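Imprimir | Enviar por e-mail

Marca e Identidade Visual
Apontamentos da aula 4: mudar o nome ou mudar a imagem

Na aula anterior vimos o que é um posicionamento. Hoje tratamos de uma pergunta que os clientes fazem muitas vezes: é preciso um nome novo, ou chega um logótipo novo?

1. Caso Lurness

A Lurness vende candeeiros para casas particulares. Queria entrar também nos hotéis. O nome não tem significado em português, e por isso não prende a empresa a um produto nem a um preço. A agência manteve o nome e trabalhou a cor, a letra e o catálogo. O trabalho foi feito em três fases: auditoria, desenho, aplicação.

2. Caso Brirkus

Aqui a situação é diferente. A Brirkus nasceu da junção de duas oficinas de mobiliário, e cada uma tinha os seus clientes fiéis. Durante a transição usaram-se os dois nomes antigos em letra pequena, debaixo do nome novo. Foram entrevistados 37 clientes antes da decisão. Peço que leiam com atenção as respostas no anexo, sobretudo as negativas.

3. Vocabulário

Naming: criação do nome. Em Portugal usa-se a palavra inglesa.
Assinatura: a frase curta que acompanha o logótipo. Não confundir com slogan de campanha, que dura menos tempo.
Arquitetura de marca: a relação entre a marca principal e as outras marcas da mesma casa.
Manual de normas: o documento onde ficam escritas as regras de uso.

4. Exercício para entregar

Escolham um dos casos, Jacobs ou Perudeo (os dois estão na pasta da disciplina). Escrevam um briefing de uma página com o público, o problema e aquilo que não se deve mudar. O logótipo não se desenha ainda. Quem trabalhar em grupo põe os nomes de todos na primeira folha.

Entrega: quarta-feira, 25 de fevereiro de 2026, no início da aula.

Contacto: secretaria do curso | © Todos os direitos reservados | Voltar ao topo 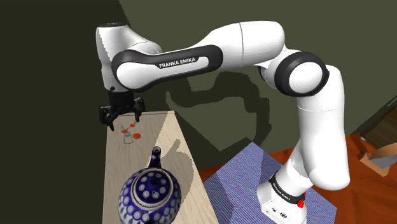

Kateryna Bondar
Docente convidada, Marca e Identidade Visual

Ensina identidade visual a alunos do primeiro ciclo e acompanha os projetos finais, que são apresentados em junho. As dúvidas sobre o exercício podem ser postas no fim da aula.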